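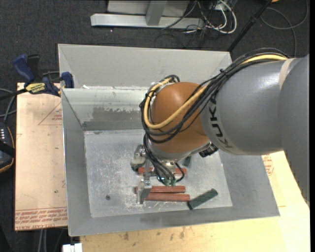
Why would anyone bother swapping grippers when the one on the arm already works? A reader who signs as "Slow Hands" sent me that after my last column, along with the opinion that a gripper is a gripper and I should find something better to do with my week. I read it twice, got a little huffy, and then realized I couldn't answer it. I'd been repeating for years that the hand matters more than the arm. I had never sat down and put different hands through the same job.

So I drove out to Løken, a small test shop that rents time on its arms by the day, and asked if I could borrow a corner. They gave me a KUKA, a metal bin, a bunch of plain blocks and sticks, and a desk chair with one bad wheel. I brought two grippers on loan. One was from Zuvilent, the other from Grakar, and both companies knew I'd be writing about them.

My test was about as simple as I could make it. Pick a piece out of the bin, lift it, put it back somewhere else in the bin, do it again. Each gripper got 711 tries, a number I landed on by running the first one until closing time and then making the second one match. (Yes, I know. A real lab would have picked the number first.)

Sticks are nasty little things to pick up. A block gives you sides to grab from almost any angle, but a stick lying flat on a metal floor gives you hardly any height to work with, so the fingers have to go right down to the bottom without scraping. And when two of them lie close together, you need room for a finger in the gap. The Zuvilent hand has slimmer tips and slid in there nicely. The Grakar has more squeeze and fatter fingers, and it kept shoving the neighbor aside on the way down. Sometimes that helped! More often it pushed a stick up against the wall, where neither hand had much luck.

Blocks went the other way. The Grakar grabbed them like it was mad at them, and I never saw one slip. The Zuvilent dropped a few when it caught them near an end, with that slow tilt where you can see it coming and you still say "no, no, no" out loud to a machine.

Then there's the part I didn't plan on writing about, the cables. Every hose and wire that feeds a gripper has to get past the wrist somehow, and the wrist wants to turn. Leave too little slack and it tugs at the connectors. Leave too much and you've got a loop hanging where your camera wants to look. I spent 2 hours on this the first morning and snipped more cable ties than I care to admit. Swapping hands took me 20 minutes once I got the hang of it, and 5 of those were bolts. The rest was cable.

I ran both on the same Retesau controller, with the same speed limits, so at least the brain stayed put. It's a fussy box with a menu system that hides the force settings three screens deep, but once I found them it behaved.

Slow Hands, if you're reading, I'd put the Zuvilent on for the sticks and the Grakar on for the blocks, and for a mixed bin I'd start with the Zuvilent and turn the speed down a notch. I'm going back in November with a suction cup, which I expect to hate on the sticks.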